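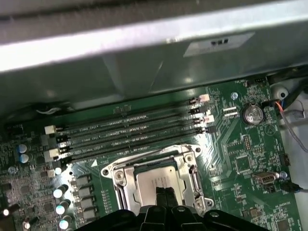 Placa-mãe com os slots DIMM vazios

Fórum da Cozinha Girier › Pães e massas doces › Brioche que não cresce

Grutside
02/08/2018
Boa tarde, gente querida! Venho pedir socorro porque o meu brioche teima em ficar baixinho. Uso 3 ovos, manteiga de boa qualidade (amoleço antes, fora da geladeira) e fermento seco, e deixo a massa crescer na cozinha, que em agosto anda bem fria. O sabor fica uma delícia, mas o miolo sai pesado, parece bolo. Minha irmã diz que é falta de sova, eu acho que é o fermento. O que vocês acham?

Irport
Oi, Grutside, que bom te ver de volta por aqui! Eu apostaria na sova, viu? A manteiga só entra depois que a massa já está lisa, aos pouquinhos, e isso leva um tempão na mão. Eu ponho uma música e vou embora — quando percebo, a massa já está soltando da bancada. E deixa crescer 2 horas, sem pressa nenhuma.

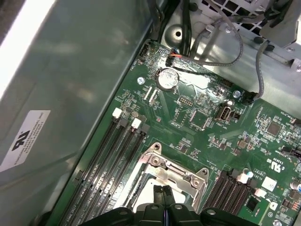
Placa-mãe no gabinete, etiqueta FOXCONN

Thomas
Vou discordar com todo o carinho, Irport. Com a cozinha gelada, duas horas não dão nem para começar! Eu faço a primeira fermentação na geladeira, de um dia para o outro, e modelo a massa ainda fria, que aí a manteiga não escorre. Desde outubro não faço de outro jeito, e olha que eu era teimoso.

Grutside
Mas na geladeira ela não fica dura demais para trançar? Tentei uma vez e rasgou tudo, fiquei com uma dó...
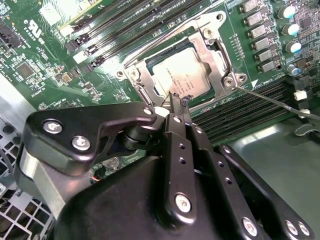

Osaze Nwosu
Rasga se você abrir logo que tira, sim. Deixa uns minutinhos na bancada, coberta com um pano, e depois estica devagar, que ela cede. Só não concordo com o Thomas que seja obrigatório: lá em casa a gente sempre fez no mesmo dia, com a tigela dentro do forno desligado, e cresce lindo.

Thomas
Obrigatório não é, Osaze, mas o gosto é outro! Fica mais fundo, mais amanteigado. E para quem vai fazer rabanada com as sobras então, nem se fala — a fatia segura o leite sem desmanchar.

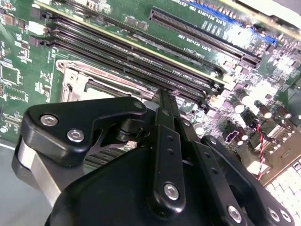 Ah, e pesa a farinha, Grutside. Eu media por xícara e achava que estava certo, até pesar e ver que a minha xícara cheia dava 141 gramas. Numa receita de várias xícaras isso vira um tijolo, coitada da massa.

Irport
Nisso da balança eu assino embaixo. Na sova também continuo assinando, não adianta, Thomas, rsrs.

Grutside
Vocês são uns amores. Vou pesar tudo direitinho e dividir a massa em 2, metade na geladeira e metade no forno desligado, e depois conto qual ficou mais alta. Alguém sabe se dá para pincelar só com leite? Os ovos vão todos na massa.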